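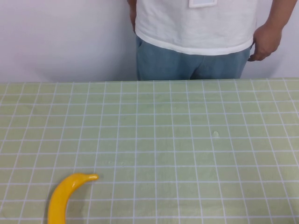 Freelance photographers in Drundside have few places to turn when a client pays late or uses a picture without asking. My project looked at whether a small local membership group could help with this. Most of the people I spoke to work alone and learn the rules of the job as they go. One question that came up early was the press card, or any card that shows who you are. A plain badge worn on the chest over a white T-shirt, as here, was enough for most of the events they covered, but larger venues in Kekport wanted a card from a named organisation.

## Method

I sent a short questionnaire to 15 photographers in Drundside and Kekport in April, then interviewed 4 of them by phone. The questions covered contracts, insurance, late payment and training. Krešimir Begović, who has worked freelance for local papers and weddings, read the draft questions and asked me to add one on kit hire.

## Findings

Late payment was the main complaint. One photographer in Flerkport had waited 70 days for a single invoice. Written contracts were used for weddings but seldom for news work - a phone call or a text was seen as enough.
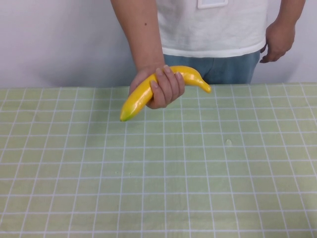
Insurance was less of a worry than I had expected. Those who had it bought it on their own and did not compare prices with each other. A group could ask for a shared rate, though I did not get quotes to test this.

## Limits

The sample was small and leaned towards people who already knew each other. Hao was left out because I had only 3 weeks for the fieldwork. I would also word the training question differently - several people took it to mean college courses only.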